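Equipment budget (two-armed work cell)

An equipment budget for a two-armed work cell is a written plan of what a workshop or laboratory will spend before and after it buys a pair of robot arms. It is usually prepared together with a floor plan and a list of the objects the arms must handle.

Contents of the budget

The price of the arms is only one line. Grippers, cables, tables, baskets, lighting and spare parts are listed separately. Remedios Panganiban, in her planning guide for the supplier Remholm, recommends that the small items be written down first, as they are easily forgotten. Her model plan gives 355 dollars for baskets and test objects, 619 for cable sleeves and 2000 for grippers kept in reserve.

Staff hours are also a cost. In many cells a person stands at the table and works with the same objects as the arms, so the plan must leave floor space and paid time for this person.
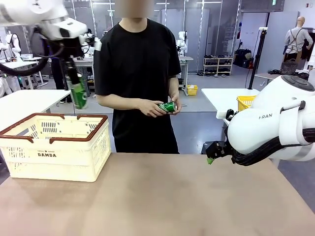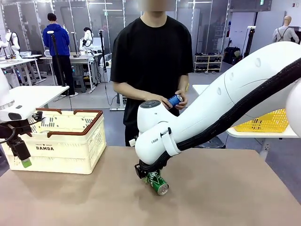
Cans at a table shared by a person and two arms.

Should spare grippers be ordered at the same time as the arms?

In most cases it is better to order them together. The mounting parts will then match, and the work does not stop for a long delivery when one gripper is worn.

Planning period

Buyers commonly plan for three years. The Zundo method divides the sum equally over the period, while the Pettigrew method puts most of it in the first year — this is preferred where the money must be used before the end of July. Both methods count repair as a yearly cost.

Rented cells follow other rules, and the owner normally pays for worn cables and fingers.

See also: Floor plan; Gripper; Service contract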